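Wanted: One Part-Time Shop Assistant Who Can Tell a Toy from a Choking Hazard
Borkach Toy Library, upstairs from the Hirose dry cleaners

Borkach lends toys the way other places lend books, except that books rarely come back with oatmeal in the battery compartment. We have 424 items on the shelves, 267 member families, and a staff of 2, one of whom would like to see her own kids before bedtime. Hence this ad.

The job is sixteen hours a week, afternoons, starting in July. The pay is $19 an hour, which we know is not a fortune. You will also get free membership, a key that works on the second try, and all the pretend food you can carry.

We should explain about the pretend food. Last year a family moved overseas and left us a kitchen, a cash register, a market stall and enough groceries to stock a small and very hard supermarket. It is now the most borrowed thing we own. It is also the thing most likely to come back incomplete, so a good part of your week will go to finding out who has the eggplant.

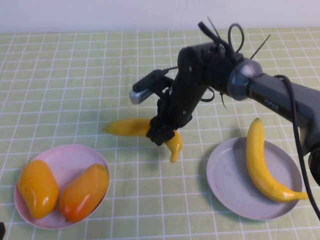 Most returns happen between 3:30 and 5:30, when everyone is hungry and at least one person is lying on the floor. You check the set against its card, write down what's missing, and tell the parent in a friendly voice that there is no fine the first time. They will say it must be in the car. It is often in the car. Then everything gets wiped down, dried and bagged, and goes back on the shelf under the right number. Please believe us about the right number. A wooden train was filed under musical instruments in the spring and it took us until summer to get it back into circulation.

The rest of the job is answering the phone, signing up new members, and gluing. There is more gluing than you expect. We keep our records in a program called Zollunico, which was written for video rental stores and still asks whether each item has been rewound. Just click yes.

You might do well here if you have worked a counter before, can lift a forty-pound box up a flight of stairs, and don't mind being handed things that are sticky. Experience with children is welcome. Experience with their grandparents is better. A second language would be a real help. A degree in early childhood education is fine too, but you'll be putting puzzles back together like the rest of us.

You might not do well here if you need quiet, or if you feel strongly that a marble run should be put away in one piece.

We do run a background check, and we pay for it. You'll get two weeks of paid training with Matěj Šťastný, who set up the shelving system and will defend it.

In your first month you will be expected to:

- learn the opening and closing routine, including the alarm, which is louder than it needs to be
- take over the 114 overdue reminders, politely
- re-card the play food, fruit first, so that every piece is on a list somewhere 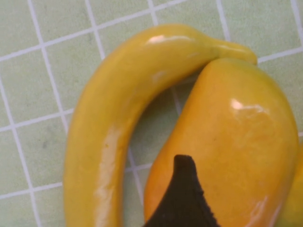
How to apply

Send a resume and a short note to Mio Kawaguchi at the front desk, or bring them in person any afternoon before six. We don't need a cover letter about your passion for play. Tell us which toy you never gave back as a child, and to whom it belonged. One paragraph is plenty.

We'll call everyone we want to meet and write to everyone we don't. Interviews take half an hour and the chairs are small. If you need a full-sized one, say so when we call and we'll borrow it from downstairs.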